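Punddale - Asasia
Limited vinyl LP, Skenix Records

Asasia is the second album from doom trio Punddale and their first for Skenix. It has seven songs, most of them slow, with two faster ones at the start of side B that go back to the sound of the early demo tapes. The drums were recorded live in one room and the guitars were added over 13 nights.

The record is pressed on 180 gram vinyl and comes in a heavy matt sleeve with a printed inner and a lyric sheet. The black edition is limited to 2,000 copies. The bone white edition is limited to 582 and is only sold through this shop.

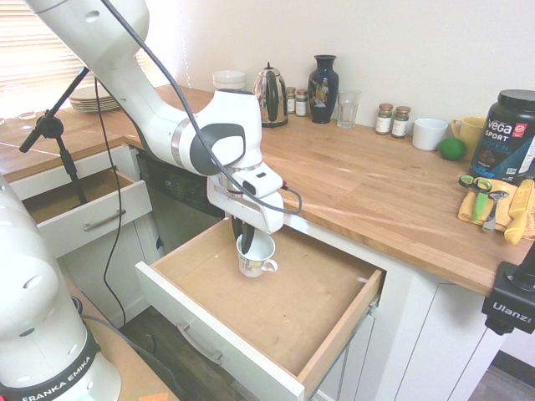 Words: Dumitrescu, Skenix mail order

Side A opens with the title track, which fans will know from the last tour. The vocals are lower in the mix than on the debut and there is more organ, mainly on the closing song. If you like your doom with long fades and plenty of feedback, start with side A.

A download code is included with both editions. Orders placed before release are sent out together in April. If you add other items to the same order we will hold everything until the LP is in - please order separately if you want them sooner.

Format: 12" LP, 33 rpm
Catalogue number: SKX 13
Limit: two copies per customer
Bone white edition: low stock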